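How to Fit and Line a Rented Cloak So It Hangs Level 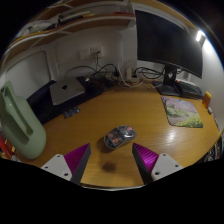

By Piyumi Matubbar
6 May 2026

A cloak bought or rented in one size is cut for a tall wearer. On anyone shorter the hem drags, the collar pulls back against the throat, and the hood falls off. The steps given on this page correct all three with temporary stitching, so the garment can be returned in its original state. The same method works on a cape that you own, with permanent stitches in place of the basting.

The instructions assume a full-length cloak with a separate collar band, a single front closure, and a hood sewn into the neck seam. The cloak used for testing was the Kistine long pattern in wool blend. Lighter fabrics need shorter basting stitches, and velvet needs a different way of pinning, covered near the end.

Tools and materials

Hand-sewing needle, medium length
Polyester thread in a color that contrasts with the cloak
Same thread in a matching color
Glass-head pins
Yardstick
Tailor's chalk, tested on an inside seam first
Twill tape, 1/2 inch wide, enough to go twice across the shoulders
Two flat hooks and eyes
Lining fabric, if the cloak is unlined
Seam ripper with a sharp point

Do not use fusible hem tape on a rented garment. The adhesive stays in wool after the tape is pulled off, and most rental agreements list it as damage.

Step 1. Record the garment

Lay the cloak flat with the inside facing up. Measure the center back from neck seam to hem, then both front edges. Write the three numbers down. If the front edges differ by more than 1/2 inch, the cloak has been altered before, and the shorter edge is the one to work from. Check the hem allowance for old needle holes.

Step 2. Set the shoulders

All of the hanging weight should sit on the shoulders. On a stock cloak most of it sits on the collar hook. Put the cloak on the wearer over the complete costume, including any padding, armor plates, or shoulder straps. Fasten the front. Have the wearer stand straight and look forward.

Pin a length of twill tape on the inside from one shoulder point to the other, passing just below the neck seam. A second tape goes from each shoulder point down under the arm and back to the side seam, forming a loop. The arms pass through the loops. When the loops are correct, the front closure can be opened and the cloak stays in place.

Remove the cloak and tack the tape at each pinned point with five or six small stitches. Catch the seam allowance only. Stitches through the outer fabric will show as dimples under stage lights.

Step 3. Mark the hem

The wearer puts the cloak back on, with the shoes that go with the costume. A change of heel height after marking means marking again.

Hold the yardstick upright on the floor and place a pin at the chosen height. For walking outdoors, use 2 inches off the ground. For stairs or a crowded room, use 3 inches. Move the yardstick along the hem and repeat every 10 inches. Move yourself; the wearer should not turn. Turning shifts the weight of the cloth and gives a wavy line at the back.

Join the pins with chalk on the flat table. A smooth curve is wanted, so ignore any single pin that stands off the line.

Step 4. Baste the hem

Fold the hem to the inside along the chalk line. On a curved hem the folded edge is longer than the cloth it lies against. Take up the difference with small, even pleats placed behind the fabric, each no deeper than 1/4 inch. Press lightly through a damp cloth. Do not press velvet.

Baste with the contrasting thread first, using stitches 1/2 inch long. Hang the cloak overnight. Wool blends drop on the bias, and on the test cloak the back quarter panels fell by nearly 1 inch. Correct the line where needed, then baste again with the matching thread and remove the first row.

Step 5. Anchor the hood

Most hoods slide back when their depth is greater than the wearer's head. Fold the excess into one vertical pleat at the center back of the hood, on the inside, and tack it at top and bottom. Then sew a hook inside the front edge at the crown. The eye goes on the wig cap, headband, or circlet. Wearers with no headpiece can use a small comb sewn to the lining.

Selvaraj Khan, who checked the draft of this page, prefers two hooks set 3 inches apart. Two hold better in wind. One is easier to release without a mirror.

Step 6. Line the upper back

An unlined wool cloak grips a knitted or felt costume and rides up with each step. A partial lining fixes this. Cut a half circle of slick lining fabric with a radius of 12 inches, plus 1/2 inch for turning. Turn and press the edge, then slip-stitch the straight side along the neck seam allowance. Leave the curved side free.

Notes on velvet

Pins leave marks in the pile. Pin only inside the seam allowance, and hold the hem fold with small clips padded with scrap cloth. Use silk thread for basting. Store the cloak hanging, never folded, until it is worn.

Undoing the work

Remove the hem basting first, the tapes next, and the hood tacks last. Cut every fourth stitch and draw the thread out from the inside. Brush chalk off with a dry clothes brush. Steam the old fold from a distance of 6 inches and compare the garment with the three measurements from Step 1. Any front edge that has grown was stretched in wear and will usually recover after a day lying flat.

Questions about this guide: write to the Grerstead Costume Workroom, attention Piyumi Matubbar. © Grerstead Costume Workroom. Back to top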